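Help with wipe-clean tablecloth that won't lie flat
Home and Garden > Soft furnishings
Asked by Shiuli Mondal
257 views, 2 answers

Hello all, I bought a printed tablecloth off the roll in Purnelport back in January and it has been folded in a drawer ever since. Now that it's out, the creases run right across it and nothing I do seems to shift them. I've tried leaving it over the banister and piling cookery books on it overnight. My mum says iron it, my sister says absolutely don't! It's a coated cotton, I think, though the label went out with the wrapping. Any advice very welcome before I have people round.

Answer from Maite Requena
Iron on low, wrong side up, tea towel in between. Worked on mine.

Answer from Gleice Peixoto
Hello Shiuli, I do sympathise, I've been through more tablecloths than I care to admit. Have a look at these before you do anything drastic.

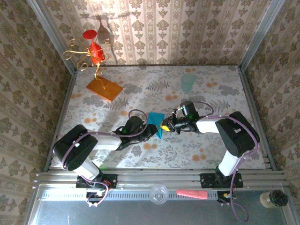
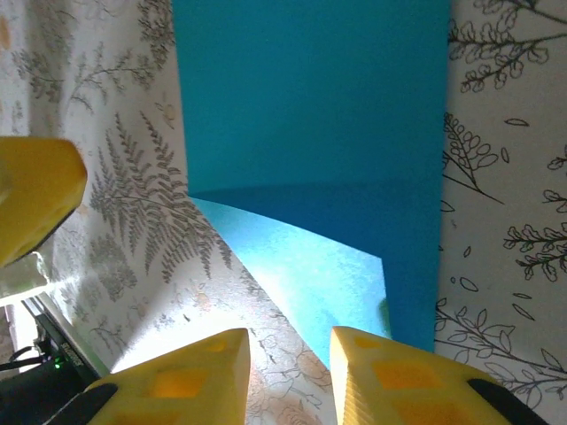
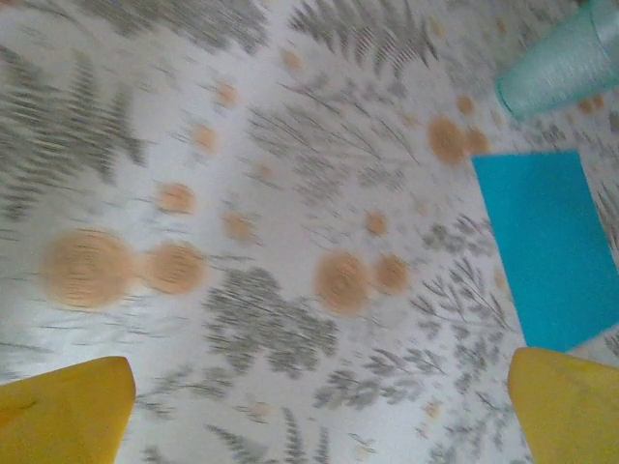

My own first choice would be the tumble dryer, on the coolest setting for five minutes with a damp flannel, and then straight on to the table while it's still soft. Smooth it from the middle outwards with your hands and leave it be until the evening. If a faint line stays behind, a busy pattern is very forgiving - grey ferns and leaves with those orangey dots, as in the last one, give the eye plenty to look at besides a crease. Plain cloths show everything, I'm afraid. I'd go carefully with Maite's iron until you know what the coating is, so do try a corner first (I ruined a lovely one from Henao that way and had to cut it down for the garden table). And once it's flat, please don't fold it again! Roll it round a cardboard tube, pattern side out, and stand it in the wardrobe. Good luck, and let us know how you get on.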